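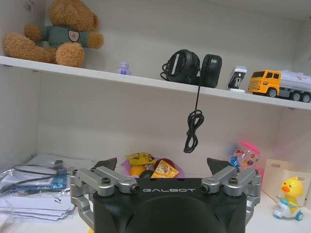
Selling toys and bits from a house clearance - one lot or separately?
Forum: Buying, Selling and Giving Away

hormsby
Jan 26, 2023
My aunt has moved into a flat and I've been left with the contents of her spare room. Mostly soft toys, a lot of small figures and two boxes of jigsaws. A man from Prandach Auctions came round and offered £167 for everything, collected. My wife thinks we'd get more selling it piece by piece. I've never sold anything online apart from a lawnmower. What would you do?
Hamish Ormsby

tallgreenjug
Separately, every time. I did my mum's ornaments over one winter and took £417 after postage. The house clearance firm had offered me less than half that. It does take over your dining table though.

Pell_N
How long did that winter take you in hours? I did the same sums once and I'd been paying myself less than a paper round. If the man will collect, let him collect.

tallgreenjug
I didn't keep a note of the hours. I was retired by then and quite liked doing it.

marrowfat
Depends what the soft toys are. Bears with a sewn-in label from a known maker are worth listing on their own. Bears without one go for a few pounds and cost nearly that to post. Check the seams at the side and under the foot before you cut or wash anything. Please don't wash them.

hormsby
Too late on the washing, I did four of them on a cool cycle. They came out all right but one has gone lumpy. Most have no label. There are a few marked Kettunen that she bought on holiday.

marrowfat
I'd keep the Kettunen ones back and look at what they've sold for, which isn't the same as what people are asking. There's a tick box for sold items.

Pell_N
Agree with that. Take the few good ones out, then ask Prandach again for the rest. He may drop his price a bit but he may not.

sidegate
I wouldn't do that without telling him. He priced it on what he saw. My brother-in-law does clearances and he walks away if the best pieces have gone.

Pell_N
It's an offer on a room full of toys, he hasn't bought anything yet. Hamish can sell what he likes.

sidegate
Of course he can. I'm saying ring first.

tallgreenjug
Jigsaws - charity shop, unless you want to count the pieces. I had one returned over a missing bit of sky.

hormsby
Thanks all. I rang him and he's fine with me keeping the Kettunen bears, his price is now £20 lower. My wife is listing the bears this weekend and I'm taking the jigsaws to the hospice shop. Does anyone know if the parcel counter in the Trerach garage still takes large boxes?

marrowfat
It did in June. Take your own tape.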